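Search this site Enter a word Go

How Robots Learn by Being Shown
2026-09-28
By the Foltley Learning Pages

A factory robot usually does one job. Someone writes a list of exact moves, and the robot repeats the list all day. If a part is moved a little to the left, the robot closes its gripper on air. It was told where to go, and it went there.

Research labs test a different method. It is called learning from demonstration. A person steers the robot through a task many times, and a computer program studies the recordings. The program then tries to steer the robot by itself.

This page explains how one project, named Flolureck, used the method with two robot arms on one table. The work was done at the MacLeish workshop in Foltley.

What is recorded

Each time a person steers the arms through the task, the result is called a demonstration. A demonstration has two parts.

The first part is pictures. Small cameras ride on the arms, close to the grippers, and take many pictures every second.

The second part is numbers. Every joint in a robot arm has a sensor that measures how far the joint has turned. Your elbow is a joint. A robot arm has several, and the computer saves the angle of each one. It also saves how far the gripper is open.

Pictures and numbers are saved with the same clock. This is important. If the pictures ran late, the program would match the wrong picture to the wrong move.
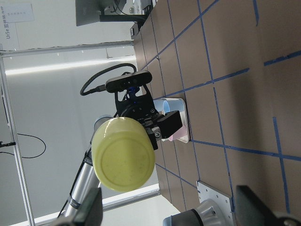
A camera on an arm moves when the arm moves. The table may look tilted or sideways, and near objects look very large. People find such pictures hard to read at first. The program has no idea which way up a picture should be, so it can learn from a sideways one as well as from any other, as long as the camera stays fixed in the same place on its arm.

Why tape is put on the table

Strips of tape can divide a table into cells, like the squares on a board game. In Flolureck the cells were used to plan where objects should start. One demonstration might begin with a container in a near cell and the next with the container in a far cell.

If every demonstration began the same way, the program could just copy one path through the air. When the starting cell changes, copying one path fails. The program has to use the pictures to find the object.

How the program learns

The program is a neural network. It takes in a picture and the joint angles, and it gives back a guess: the next small move for each arm.

At first the guesses are random. The computer compares each guess with the move the person made. The difference between them is called the error. The computer then changes the network slightly so that the error gets smaller, and does this again with the next picture.

The test

The team wanted to know how many demonstrations were enough. They trained the network 2 times, starting from nothing each time. The first network learned from 422 demonstrations. The second learned from 565, which were the same 422 plus more with objects in the far cells.

Both networks did well when the object began near the arms. In the far cells the first network often stopped short and closed the gripper too early. The second network made this mistake less often.

The result does not prove that more is always better. The added demonstrations were chosen to cover places that had been thin before. To find out which mattered, the number or the places, the team would need another test with the same number of demonstrations spread in a different way. That test is planned for October.

What still goes wrong

Small errors add up. If an arm drifts a little, its camera sees something slightly different from anything in the recordings. The next guess is then a bit worse, and the arm drifts further. The Flolureck team now records some demonstrations that begin with the arm in a poor position, so the network has examples of getting back.

Words to know

Demonstration: one recording of a person steering the robot through a task.
Gripper: the part at the end of the arm that opens and closes to hold things.
Joint: a place where the arm can turn.
Neural network: a program that learns by making its errors smaller.

Contact the Foltley Learning Pages | Copyright Foltley Learning Pages | Back to top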